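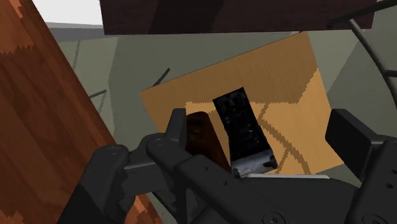 I met Sosina Jemal in the back half of her garage in Clutedport, which she shares with a chest freezer, two bikes and the arm she has been building since May. She'd told me to come at seven in the evening, after dinner, and she was already at the bench when I ducked under the door. "Mind the cable," she said, and of course I stepped right on it.

The arm is called Briva. She won't tell me why (I asked twice!). It's a tabletop job, parts ordered one bag at a time, and by her count it has 119 screws in it. "I know that number because I've taken every one of them out," she said. "Some of them more often than I've changed my sheets."

But most of the work these days happens on the laptop. Before Briva gets to try anything on the bench, Sosina runs it in simulation, from the wrist camera's point of view, with the gripper at the bottom and whatever she wants picked up sitting just past the fingers. The evening I visited it was a dark block with a silver metal tip, lying on a tan wooden board with a brown wedge right up against its left side.

"The wedge is the whole problem," she said. "Without it I'd have been done in a weekend. You come down, you close, you lift. Put the wedge there and the left finger wants to be in the same place the wedge is."

I said it looked like a pretty tight squeeze to me, and she laughed and said I should try it, so I did. She handed me a game controller and I drove the simulated gripper straight through the side of a wall. "Everybody does that," she told me, kindly.

She learned all this the slow way. She fixes commercial ovens for a living, and her first try at a robot was a kit from a company called Ondby that she bought secondhand with half the manual missing. "I got as far as making it wave. Then it waved itself off the table." The motors from that one live in a coffee can now, and one of them ended up in Briva's elbow.

I wanted to know why she bothers with the simulator when the real arm is right there, bolted down, plugged in. She pulled out a notebook and showed me a page of tally marks. On the computer she had run the same pick 945 times, leaving it going while she was at work. "I can't do that out here. I'd have to reset the block by hand every time, and my knees would file a complaint." And when the arm misses on the screen, the worst that happens is a number turns red. Out in the garage she has already bent one finger and put a dent in the freezer.

So how's it going? Pretty well, she thinks! Her best batch of 100 came out with 81 good picks. Most of the misses were the wedge again. She has been trying a slower approach that comes in from the right and only closes the left finger at the end, and she had a lot to say about the angle of that, which I followed for maybe a minute and a half.

What I did follow was the wood. She got stuck on wood for a month. The simulator lets you put any surface you like on things, and she kept swapping grain patterns in and out, streaky reddish ones, dark chocolate ones, the tan board with its curvy darker lines. "If it only ever sees one board, it learns the board," she said. "I want it to learn the block." The software she uses for that part is a free add-on called Căpraru, and she says it crashes if you look at it wrong, but she wouldn't trade it.

Her neighbors have mostly been good about the noise. The fan on the power supply whines, so she quits by ten. Her son comes out sometimes and asks when it's going to make a sandwich. "I told him it'll make a sandwich when he cleans his room, so we're both safe for a while."

Before I left she ran the real arm for me, just a short move, up and over and back to rest. It took 20 seconds and I held my breath for most of it. Next she wants to print a narrower left finger, with a bevel on the outside, and see whether that slips in beside the wedge. The printer was busy with a bracket for one of the bikes, so the finger would have to wait until morning.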